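Cleaning Out the Catch-All Bin

Most workshops have one metal bin where everything small ends up. Once it gets to the point where you are digging for a brush, set aside an hour and empty it. These are the steps we use at Itadia, and they work the same for a utility sink or an old roasting tray.

1. Secure the bin first. A light bin slides when you scrub it. Clamp the rim to a board or to the edge of the table with a C-clamp, and snug it down by hand. Overtightening will bend a thin rim.

2. Take out the soft things. Cloths hold grit, and grit scratches. Shake them outside, then put them in a bowl of warm water with a little dish soap and leave them for 10 minutes. A cloth that has been used with oil or solvent should not go in the bowl. Lay it flat outdoors to dry and throw it away.

3. Sort the rest by what it is made of. Plastic cups, bowls and wheels can be washed together. Brushes get their own rinse. Anything with a metal axle should be wiped and dried right away.

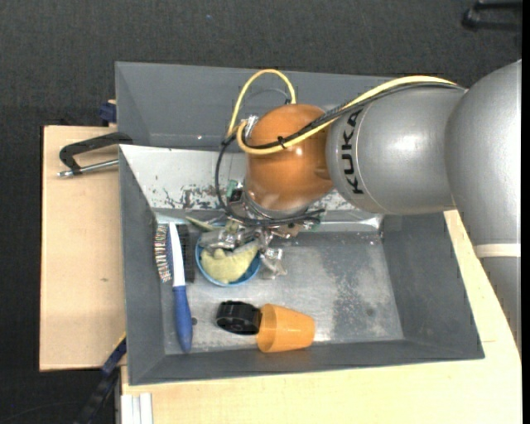

4. Keep the brushes. An old toothbrush reaches into the corners where the sloped walls meet the floor, and a wider brush with dark bristles is good for the flat parts. Store them on their sides or with the bristles up. Bristles pressed against the floor of a bin will bend and stay bent.

5. Dry brush before you use any water. Gray dust turns to paste when it gets wet and is twice the work to remove. Brush it toward one corner and pick it up with a damp paper towel.

6. Deal with peeling paint. If you don't know how old the paint is, test it for lead before doing anything else. If it is safe, scrape off the loose flakes with a plastic scraper, sand the rust spots with 80 grit paper, and finish with 200 grit. Wear a dust mask. Wipe the metal down, let it dry, and put on a rust primer. Give it 48 hours before anything goes back in.

7. Put cups back upright. A cup on its side collects dust and rolls into whatever is next to it. One cup for screws and one for small wheels and rollers is enough for most benches.

Yae Tsuji adds that a sheet of shelf liner cut to fit the floor of the bin makes the next cleaning much shorter. Lift it out, shake it, and lay it back down.

Next page: Removing Glue From a Wooden Tabletop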